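Filed under: Education and Outreach / Student Projects

4. Implementation of the Student Demonstration Project

4.1 Setting and organization

The Bondasier project was offered as a one-semester elective for students with no earlier coursework in robotics. Fourteen students enrolled and worked in pairs. Each pair was asked to collect a set of manual demonstrations with a hand-held gripper, to prepare the recordings for training, and to report on the quality of the resulting data. The course did not require students to program a robot arm. It was designed on the view that a beginner learns a great deal about automation by trying to perform a simple task in a way that a machine could later copy.

Sessions took place in an ordinary office room, with desks and office chairs left in place. The teaching staff considered moving the work to the Orkum laboratory, where lighting and backgrounds can be controlled, but decided against it. Students who work only at a clean bench tend to treat clutter as an error in the data. In the office they had to plan their movements with furniture close at hand, and several pairs revised their task descriptions after the first session for this reason.

Figure 3 shows work in progress, with the gripper held by its black handle and a large cardboard box resting against the back of an office chair.

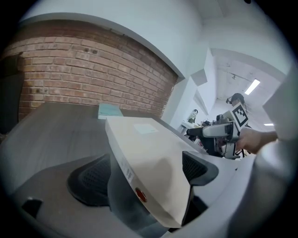
Figure 3. Work with the hand-held gripper in the office room. The square marker is attached to the gripper.

4.2 Procedure

Before recording, each pair wrote a task sheet stating the starting position, the object to be handled, and the condition under which a demonstration would be counted as complete. The sheet was reviewed by another pair, who attempted the task from the written text alone. Where the second pair did something different from what the authors had intended, the sheet was returned for correction. This review took more time than planned in the first weeks and was shortened after the course reached its midpoint.

Recording was then carried out in six sessions. One student performed the task while the other kept the log and called the start and end of each attempt. Roles were exchanged halfway through each session. Students were told to move at an even speed, to keep the marker free of their fingers and sleeves, and to pause briefly before closing the gripper. Attempts that did not meet the completion condition were kept and labeled as such. Deleting them was not permitted, and the log had to account for every attempt.

The full collection contained 379 demonstrations. Labels were entered in the Baluyot annotation tool by the pair that had made the recording and were checked by a different pair. Disagreements were most common over the moment at which a grasp should be said to begin. Some students marked the first movement of the fingers, while others waited for contact with the object. The course adopted contact as the rule, and earlier labels were revised to match.

4.3 Use of two viewpoints

Students were also asked to consider how a task looks from a gripper other than the one being used to perform it. From a camera on the gripper, the two fingers and the gripper body fill much of the lower view, and the remainder of the room is seen past them. A second person holding a device may stand well within that view. Pairs were therefore required to note in the log who was working nearby. 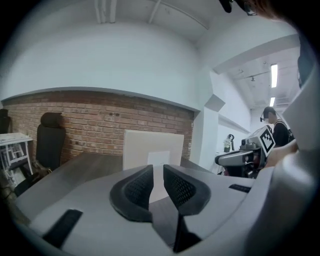
In written comments on a draft of this section, Himura objected that the log asked too much of beginners. "The student keeping the log is watching the clock, the marker and the partner all at once," the comment read, "and the entries on nearby work are the first to suffer." Himura recommended a fixed form with boxes to check in place of free text, and asked that the form be tried before the course was offered again.

The recommendation was accepted. A one-page form has been drafted for the August session, and the free-text field has been kept for events that the boxes do not cover.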